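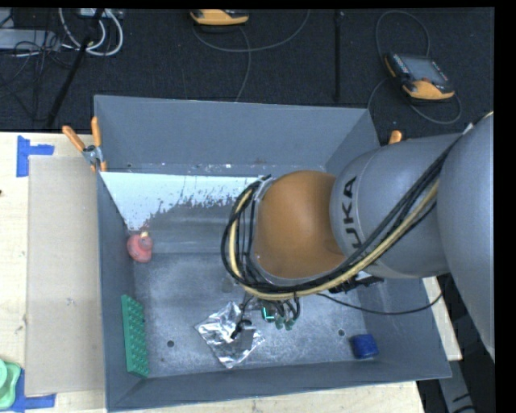 The gray bin on the bench, Saturday

malyworks
Picked up a used metal bin from the Lurkham surplus sale and set it on pale wood so it doesn't scratch anything. I want to keep it for small mixed stuff. Should I line the bottom or leave it bare? Paid 13 for it.

clunilex
Leave it bare. I lined two of mine with rubber mat and grit got under it within a month. Bare metal you can wipe.

tern_700
Disagree. Bare metal is loud and small round things roll to the walls. There's a red one sitting right by the left side in your photo. A thin mat fixes that.

clunilex
A mat also hides small parts. I've lost screws under mine.

unis_bench
Cut the mat to fit tight and tape the edges. Mine has stayed put since October.

What's the foil for?

malyworks
Just a loose sheet, it's not meant as a liner. It creases if you look at it and the corners won't lie down.

tern_700
Foil is a bad liner anyway. Tears the first time you drag something over it.

clunilex
On that we agree.

unis_bench
Is it going to stay on the wood? I'd put felt under the corners. A full bin will dent softwood.

malyworks
Felt I can do. I'll try it bare for a couple of weeks first and get a mat if the noise bothers me.

tern_700
You'll get the mat.

clunilex
Check the bottom seam before you load it up. The Lurkham ones I've bought had sharp spots there and needed a file.

malyworks
Will check tonight.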